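Subject: Re: [floor-list] wiping jobs and the hand-held grippers

In October someone at the Kokdale site wrote:
> We keep hearing that Mirura wants the grippers to learn
> cleaning next. Is it true that people on shift are the
> ones teaching them? And what happens to our hours
> once the arms can do it? My crew does 24 rooms a night
> and they are asking me, and I have nothing to tell them.

Yes, it's true, and I've been doing it for a while now, so let me try to answer properly. I love this work, I'll say that up front!

You put on the backpack, take a gripper in each hand and do the job you already know how to do. Whiteboards were my first task and I thought it would be dull. It wasn't. You start noticing your own habits – how hard you lean, where you turn the wrist, which corner you always leave for last. After years of doing it without a thought, I found out I have a technique (my sister laughed at that).

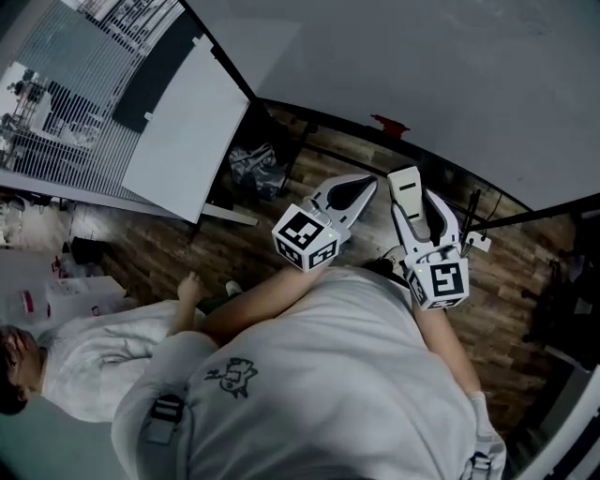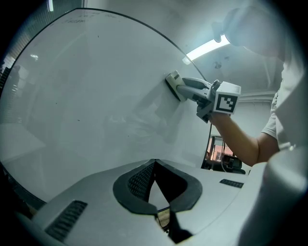
Two grippers held over the floor, and one pressed to the whiteboard. The white cubes carry the square markers.

We have 652 whiteboard runs so far and the target is 3,000 across all tasks. A bad run gets thrown out and nobody makes a fuss. Bring shoes you can stand in, and loosen the straps before you put the pack on or you'll be fighting the buckles.

On hours: at Skukden nobody has lost any. Recording time is paid at the normal rate and comes out of the shift, so what did change is that the late rooms got tight, and we had to ask for one more person on those nights. We got one. What happens after the arms are wiping boards by themselves, I don't know, and I would not promise your crew anything. Get it in writing – ours says recording is voluntary and that no one's shifts are cut while the project runs. The Živković building signed the same page.

Also ask for a say in the task list. We put the high shelves and the bathroom mirrors at the top, the ones that hurt your shoulders, and they took it!

If any of your people want to try it, we can fit two in before the late shift, at 4 pm. I'll bring the spare gloves.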